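Teaching a helper to tidy: my project report so far

19 January 2023 | 7 comments | 3 shares

So, my project is about collecting examples for a learning system, and I've spent most of my time since September inside a simulator. The idea is simple enough on paper. I drive a virtual helper through a made-up room, it picks something up or moves it, and every run gets saved so the system can copy me later. I called the whole thing Alunine (it was the only name left on my list that my supervisor could spell).

The first set of rooms was called Sturkness and they were far too bright and tidy. Everything I recorded in there looked the same, and when I trained on it the helper got very good at one table in one spot and hopeless everywhere else! So I built a second set, Brøndum, with darker walls, lower light and furniture that overlaps a bit. Much more annoying to drive in – and much better examples, I think.

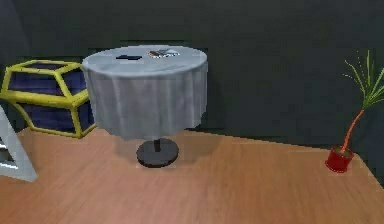
One of the Brøndum rooms, with the cloth-covered table and two small things on top.

The tablecloth took me ages. I wanted folds because a plain round top is too easy to pick out, but cloth slows the simulator down horribly, so mine is a fixed shape and doesn't move when you bump it. I know that's a cheat and I've put it in the limits section. The plant in the red pot gave me trouble as well, as those thin leaves flicker when the view moves quickly.

For each room I do 8 runs and change where the small objects sit before each one. I throw a run away if I dither for too long, because the system learns the dithering too (ask me how I know). Almost 2 in every batch go in the bin, which is better than it was. The saved runs go into Bomance, our course storage, with a text note on what I was trying to do.

Next up is training on both sets mixed together, and I still need to fix the clock in my recorder, which drifts on long runs.

Related
Getting started with Bomance
Sturkness rooms: what went wrong
Cloth in simulators, part 3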